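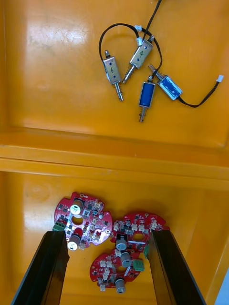 Tulby Robotics Club heads to the Vornel Sorting Challenge with two arms and a lot of loose wire

BRALTHORPE, September 8, 2018 – Hi, I'm Saskia Henare, and I coach the Tulby Robotics Club, which is the after-school club at Treloar High. I was told a press release should be one page and should not sound like me talking. I've done my best with the first part of that.

The news first, then. Our team has been accepted into the Vornel Sorting Challenge, which happens in October, and we are one of 16 student teams going. It's our first time! We've done the usual line-following and maze contests for years, and we've had some good days at those, but this is the first time our students have taken on a job that looks like something out of a real workshop. They get a pile of mixed electrical parts and a pair of robot arms, and they have to write the program that puts each part where it belongs.

The parts are what make it hard. If you gave a robot a box of wooden blocks, it would do fine all day. Ours has to deal with little push-pull solenoids that have springs sticking out of one end and black leads trailing off in whatever direction they like. It has to deal with round red circuit boards, the kind with a hole in the middle and capacitors standing up off the surface, and with wiring harnesses, which the students have started calling "the spaghetti" (I tried to get them to use the proper word and gave up). Each kind of part goes in its own place, and a part dropped on the table is a penalty.

Manaia Ashby is our captain this year. She's a senior, and she joined the club as a freshman who wanted to build a drone. We never did build the drone – sorry, Manaia – but she has written most of the code that decides how the gripper comes down on a part. I asked her for a quote, and this is what I got:

"The boards were the first thing we got working, and I thought the rest would take a week. Then we tried a solenoid. You pick up one and its wire is hooked around the next one, and now you have two solenoids swinging in the air and the arm is perfectly happy with itself. So a lot of what I've done since then is teach it to look at the wires before it looks at the metal."

I'd like to add that she rewrote that section over one long weekend and came back with a notebook full of little drawings of wires. I have asked to keep the notebook.

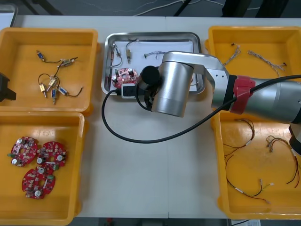 Our practice setup follows the plan in the rule book, with yellow bins on both sides of a white table and a steel tray between them. The students line the tray with plain white paper. That was Jomar Aquino's idea. He noticed that the bare metal was giving the software trouble with shine, and he tried three or four kinds of cloth before he landed on ordinary printer paper, which we have a cupboard full of. Glare is still a nuisance on some surfaces, and Jomar has a running list of which lights in our room should be on and which should be off at different hours of the afternoon. If you visit, please don't touch the switches.

Jomar also handles the harnesses. They come in several kinds – some are thin twisted wire with a small connector at the end, some are red and black and spread out everywhere – and there isn't one grip that suits them all. His current plan is to grab close to a connector and lift slowly. It works well on the stiffer ones. On the soft ones it works when it feels like it, and he has until October to sort that out.

Declan Rakena and Angus Ngata look after the two arms working together, and I have to say this is the part I find most fun to watch. The arms share one table, so they can bump into each other, and the rules take off points for any contact at all. Declan's first version had one arm wait politely until the other had gone all the way home. It was very safe and so slow that I got through half my grading during a run. Angus rewrote it so that each arm claims a patch of the table before it moves in, and gives it back when it's done. The two of them argued over how big a patch should be for most of August. I think Angus won, but Declan says the argument isn't finished.

"We want to be quick, sure," Angus said, "but if you touch the other arm once you've thrown away everything you gained. I'd take a boring run that gets all the parts in over an exciting one."

Declan's version, for balance: "Mine has never hit anything."

Now for how the day itself goes, for families and anyone who would like to cheer. Each team gets 8 minutes per run and 2 runs, with the better one counting. Before each run the judges lay out the parts themselves, so there's no memorizing where things are. Once the clock starts, the students have to stand back from the table with their hands off the keyboard. Parents of my students will know how hard that's going to be. There's also a short interview where the team explains its code to the judges, and we've been rehearsing that over pizza.

We also owe some thank-yous. The school gave us the old print room for the summer and has let us stay, which matters more than it sounds, as the table and arms don't enjoy being moved. The Bralthorpe community raised 3000 dollars for us at the spring fair, and that money has gone into spare parts, travel, and a frankly embarrassing amount of cable. One of our neighbors dropped off a whole carton of connectors from his garage. We used them. Thank you, Mr. Neighbor, you asked me not to print your name so I haven't.

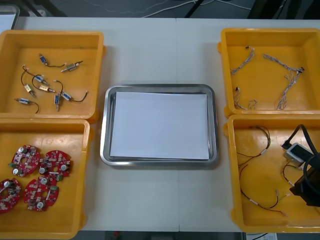
Every practice starts with a reset. All the solenoids go back in their bin, the boards in theirs, the wires in theirs, the tray gets cleared, and somebody checks the leads for damage. I'm strict on this one. A frayed wire behaves differently from a good one, and we once spent most of an afternoon chasing a bug in the code that was really a bent plunger. The younger members have taken over the reset and are faster at it than I am. A couple of them have begun asking what the gripper code does, and I can see where next year's team is coming from.

Since people ask me: no, you do not need to know how to program to join the club. Manaia didn't. Jomar had written a bit of a game once. What we look for is somebody who doesn't mind trying the same thing again with one small change, and then writing down what happened. Anyone at Treloar High can come along, and we'll find you a job on your first afternoon, even if it's untangling spaghetti. Bring a snack, we run late.

We're holding an open practice before the challenge. Families, friends and local press are all welcome, and the students will do full timed runs with visitors laying out the parts, so come ready to be a little mean with them. Manaia has asked me to say that tying knots in the harnesses is against the rules. The date will go up on the club board outside the print room and in the school newsletter as soon as the October schedule is settled.

If you'd like to write a story, talk with the students, or lend us a van big enough for two robot arms and a folding table (we do still need the van), please leave a message for me at the Treloar High front office. I teach until the last bell and I'll call you back after that. Students are happy to be interviewed with a parent's okay, and Declan would like it known that he is available at any time.

The Tulby Robotics Club meets after school in the old print room at Treloar High, Bralthorpe.

Press contact: Saskia Henare, club coach, care of the Treloar High front office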